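Progress report to the Fleltedholm Fund, spring quarter
Project: Luangrath neighborhood history archive

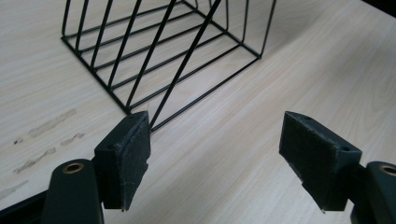
*Black wire rack on a light wood-grain tabletop.*

It has been a very good quarter, and I'm happy to be writing this one! When we last reported, the archive was mostly boxes and good intentions. We now have 144 recorded and labeled items that anyone can ask to see, and people have started asking.

**Interviews**

We planned for 25 interviews with longtime residents and have finished all of them. The early ones were short and a bit stiff (we were reading from the question sheet, and you can hear it). Once we let people start with a street, a shop or a school, they talked far more freely. The sessions on the old Sutudo cannery were wonderful. Two sisters who worked different shifts there disagreed through the whole recording over where the loading gate stood, and we've kept both versions in the catalog.

Three interviews were in Lao and one was partly in Thai. Ekkachai Limsakul translated the Thai portion and is checking the place names in the rest, where spellings shift from one speaker to the next. We'd like to hold those transcripts back until he's done.

**Photographs and papers**

Families have been generous with their albums. We scan on Saturday mornings and hand the originals back the same day, which has made people much more willing to lend. The best surprise was a run of school newsletters, with sports results, recipes and a long-running argument about the bus timetable.

The catalog is in Tendov, the software you approved in January. It does what we need, though searching by street name is still clumsy when a street has been renamed. For now we type both names into the notes field.

**What's behind schedule**

The walking map. We have text for five stops and had hoped to have the full route drafted by now. Two stops are waiting on permission from property owners, and one has been rewritten after a reader pointed out that we'd put the bakery on the wrong corner. I'd like to move the map to next quarter and print it once, correctly.

**Money**

Spending is close to plan. Transcription cost more than expected and travel cost less, and the two nearly cancel out. We have about $600 left in the printing line and ask to carry it forward for the map. The full table is attached separately.

**Next quarter**

- Finish the Lao and Thai transcripts
- Settle permissions for the walking map
- Hold a listening evening at the library, 7 p.m., date to be set

We would love to have someone from the Fund at the listening evening. I'll send the date as soon as the library confirms the room.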